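The twelve-year mattress, and other numbers

7 October 2025

My brother-in-law sent me a link last month to a mattress company called Flotosano, with the message "thoughts?" He knows I have thoughts. He has known me a long time and he still does it, usually late in the evening.

The mattress costs $2270 in queen. It was on sale for $1196, and there was a clock on the page ticking down to the end of the sale. I left the tab open overnight out of curiosity. In the morning the clock had started over.

I want to be fair here. A clock that starts over doesn't mean the mattress is bad. Plenty of decent products are sold by people who behave this way, presumably because it works, and I've bought things from them. But it does tell you that the first number on the page isn't a price. I went back several times over the next three weeks, from my laptop and from my wife's phone, and never once saw anyone being asked to pay $2270. So the discount is $1074 off a figure that exists for the purpose of being crossed out.

I sell nothing and I have no training in sleep or foam. What I have is a bad lower back and a drawer of warranty cards, and a fairly long memory of lying on things in stores in my socks. Take all of this with that in mind.

What got me going was the word "support." Every mattress page has it. Flotosano has zoned support, and it also has responsive support, and farther down it has deep support, which seems to live in a different layer. I tried to find out what any of those meant in terms of something you could check. How far does the thing sink under a given weight? How much less does it push back after a year of someone sleeping on it? These aren't strange questions. Foam has a density, and it has a firmness that can be tested, and whoever makes the foam knows both figures because they sell it by them. The page gives neither. It gives a drawing of a spine, in blue, lying very straight.

I wrote to customer service and asked for the density of each layer. I got a friendly answer within the hour saying that their foams were "premium density." I wrote again and said I was hoping for a number. The second answer said that the formula was proprietary. I'm sure it is. I hadn't asked for the formula. If I ask a butcher how much the roast weighs I'm not trying to steal his cow.

My brother-in-law, when I passed this along, said I was being difficult, and that the reviews were great. So I read reviews, which took up more of a weekend than I'd like to admit.

Most of them were written in the first two weeks. You can tell because the writers say so. "Only had it a few nights but wow." "Just unboxed, smells a little, so comfy." I don't think these people are lying or paid. I think they've just replaced a mattress that was old and had a trench in it, and nearly anything would feel wonderful. You could put a new mattress of any make in that bedroom and get the same five stars. What I'd like to read is a review from year four, and those are thin on the ground, partly because the model names change so often. The Flotosano in the link is the "Sosa." Before that there was one called the Jemov, and the Jemov's page now sends you to the Sosa, and the older reviews seem to have come along for the ride. A few of them talk about a pillow top. The Sosa doesn't have a pillow top.

That bothered me more than the clock did.

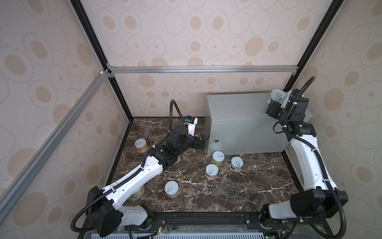 Then there's the lab test. Nearly every company in this business mentions one, and Flotosano says its mattresses are "tested to simulate 12 years of use." I believe something was tested. The usual way, as far as I can work out, is that a heavy roller goes back and forth over the mattress a great many times, and then somebody measures how much height and firmness it lost. It's a reasonable thing to do. If a mattress falls apart under the roller, you certainly don't want it.

But I have questions about the 12 years. A roller doesn't sweat. It doesn't sleep on the same side every night for a decade, or sit on one edge each morning pulling on socks. It doesn't keep the bedroom cold in December and stuffy in summer. The test squeezes years of use into a short stretch of time, and foam that is pressed quickly in a clean room may not age like foam that's warm and slightly damp for eight hours a night. Maybe it ages better than I fear. I don't know, and the page doesn't say how they got from roller passes to years. It also doesn't say what the result was! "Tested to simulate 12 years" tells you that a test took place. I was tested in high school chemistry.

The warranty is where a company has to put money behind its adjectives, so I always read that last, with coffee. Here's what I found in this one. The warranty covers sagging if the dip is deeper than a certain depth, measured with nothing on the bed. That's common, and it's a problem, since a tired mattress can look nearly flat when it's empty and only give way when you lie down on it, and lying down on it is the whole use of the thing. It excludes stains of any kind. It requires a base that meets their standard, and the standard is described in a way that would let them turn down most of the bed frames I've owned. And after the first 2 years you pay to ship it both ways. Have you ever tried to get a queen mattress back into a box? It arrives vacuum-packed and rolled like a sleeping bag, and after that it's never going to be that size again.

The trial period is better. You get a good long stretch of nights and they do seem to give the money back, going by the people who asked for it. I'll give them credit there. If you buy one of these, the trial is the best part of the deal, and you should put the end date on your calendar the day the box comes — the first day counted is delivery, not when you get around to opening it.

I did go and see an actual mattress store as well, to have something to compare it to. There's one left in Ellmont, out past the tire place. The man there, Horacio Ocampo, has been selling beds since before I owned one, and I expected a hard pitch. I got a medium one. He told me the density of the foam in two of his models without having to look it up, and for a third he went in the back and found the sheet. When I asked how long they'd last he said it depended on how big I was and whether I'd ever turn the thing around, and that he'd had people get fifteen years and people get five out of the same model. I found that much easier to believe than a flat twelve.

He also tried to sell me a mattress protector for a price I won't repeat, so I don't want to make him out to be a saint. And his "list prices" were crossed out too. Everyone's are. I asked him whether anybody had ever paid list and he laughed and changed the subject to pillows.

Zixuan Xiao, who comments here now and then and used to work on furniture fabrics, wrote to me after my post about office chairs and made a point I keep coming back to. She said that for most stuffed things the cheap version and the good version feel almost the same on the first day, and that all the difference is in the third year, so the first day is what gets advertised. I asked if I could use that and she said yes, but that I should add that expensive isn't the same as good either, and that she'd seen costly chairs with very ordinary foam in them. So added.

What I told my brother-in-law, in the end, was more or less this. It's probably an okay mattress. It is probably worth something a good bit under $1196, though I can't prove that without the numbers they won't give me. If he wants it he should wait for a holiday, because the clock will be there, and the crossed-out price will be there, and now and then the real one drops. He should sleep on it every night of the trial, and he should take a picture of the law tag and keep the receipt somewhere other than his email. And he should ask for the foam density himself, since two people asking is more annoying than one.

He bought it the same night. He says it's great. He's had it nine days.

I'm still on the old one, which we got when we moved in and which has, yes, a bit of a trench. I rotated it on Saturday's worth of guilt after writing the first half of this and my back felt better for two mornings, and I haven't decided whether I believe that either. If anyone has owned one of these rolled-up foam ones for more than four years, any brand, please leave a comment with your rough weight and whether you'd buy it again. Stars I can do without.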